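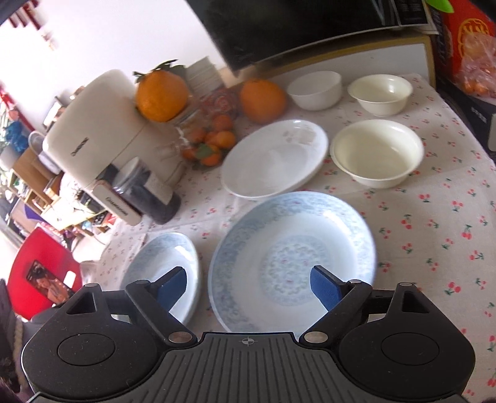

Use the Good Plates: Speaker Notes

Home | Talks | Collecting | Care and Repair | Contact

Print this page | E-mail this page

Talk length: 40 minutes, then questions. Lights half down, not all the way, so people can see the table with the handling pieces.

Opening

Leave the big plate on the screen while people find their seats. Say hello, say thank you to the Stiditz Local History Group, and then go straight to the question: who has a set of plates at home that they never eat from? Wait for the hands. There are always lots of hands!

Then ask who knows the name of the pattern. Far fewer. Ask one or two people to say theirs out loud, and let them talk for a minute if they want to. This is the best warm-up I have found, and it beats any joke I've tried.

Point to the wide pale blue floral border and the round group of small flowers in the center. A border and a center: two separate decisions made by a designer, and we'll come back to both of them.

How I got started

Keep this short. I bought a box of odd plates at the Skodum flea market one July, mainly to have something to put under flower pots. I took them home and washed them, and under the dust were five different blue borders and one brown one with birds. The flower pots never got their plates. I now own 665 pieces, which my sister says is a storage problem and which I say is a library.

(If people laugh, carry on. If they don't, carry on faster.)

Mention that I eat off them. All of them, in turn, including the ones with a chip on the back.

Part one: reading a border

The border is where most of the work went, because it has to go around a circle and meet itself again. On printed ware the design was often transferred from thin paper, and somebody had to cut the strip and join the ends. Look for the join! It is usually there – half a leaf, a stem that jumps, a flower with one petal too many.

Hand around the three practice plates here. Start one on each side of the room and one in the middle. Ask people to run a finger along the edge and call out when they think they've got it. Give them a good long time. It goes quiet and then someone shouts.

Don't tell them where the join is on the brown bird plate. Ognjen Bošković looked at that one for a whole evening and found a second join that I had missed for years.

Terms to drop in along the way, with no fuss:
Rim: the flat or sloping outer part
Well: the sunken middle where the food goes
Foot ring: the raised circle underneath, often unglazed
Backstamp: the mark on the bottom

Part two: the middle of the plate

A center design gets covered by dinner. I love this. Someone drew tiny flowers knowing that they'd spend every meal under potatoes and only show up again when the potatoes were gone. My grandmother used it as a trick to get us to finish our soup: find the picture, then you can leave the table.

Tell the Boltach story. The Boltach pottery kept a pattern book with 151 numbered designs, and Panagiotis Hoxha has been trying to match each one to a surviving plate. Many of the numbers share a center. Same bunch of flowers, different border, new number, new name for the shop window. It's thrifty and a bit cheeky, and once you know it you start seeing the same three roses everywhere.

Pattern 88 has never been found on anything. If anyone has a Boltach plate at home with the number 88 painted on the back, please, please come and find me at the break.

Part three: backs

Turn over the first handling plate. Everybody wants to know what the mark means and whether it's worth money. Answer the second half right away so they can relax: most single plates are worth the price of a sandwich. Wonderful, because it means you can afford to use them.

A printed mark usually gives you the maker. A painted number is often the pattern. A small dot or dash may be the painter's own mark, made so that the work could be counted and paid for. Paraskevi Stefanou has a cup with two dashes and a tiny heart, and we have argued about that heart more than is sensible.

Skip the section on registration numbers if it's already past 8:00. They can read that part in the handout.

Part four: using them

This is the part I care most about, so slow down.

Wash by hand in warm water, with a cloth or a folded towel in the bottom of the sink. No dishwasher for anything with gold on it. Let a plate from a cold cupboard warm up before you put hot food on it. No microwave if there is any metal in the decoration.

Stack with a paper towel or a circle of felt between plates. Don't hang cups by a handle that has been glued.

Very important and I must not rush it: some old glazes and colors contain lead. If a plate is worn, crazed or brightly colored and you don't know its history, keep it for show. Home swab kits can miss things, so a lab test is better if you really want to eat from it. Acidic food such as tomato or lemon is the worst choice for a doubtful plate.

Then mixing. You don't need a set! Pick one thing that repeats, the color or the size or the kind of border, and let the rest wander. Zorica Yordanov did a wedding lunch in Stiditz with 900 borrowed plates, cups and saucers, all blue and white, hardly two alike, and everyone walked around the tables before they sat down just to look. Two saucers got broken. She sent the owners a jar of plum jam each and they were delighted.

Questions I usually get

Can you fix crazing? No. You can clean it a little, and you can learn to like it.

What about a hairline crack? Tap it gently with a knuckle. A dull sound often means trouble. Keep it for dry cookies.

Where do you find them? House sales, church sales, the back shelf at Laaksonen on the market square. Ask for the box they haven't unpacked yet.

What if my children don't want them? Feed the children on them now, and ask again later.

To bring: three practice plates, the brown bird plate, felt circles to give away, handouts, magnifying glass on a string, spare bulb for the table lamp. Count the practice plates back in before the tea comes out.

Filed under: Talks and Handouts, China and Pottery, At the Table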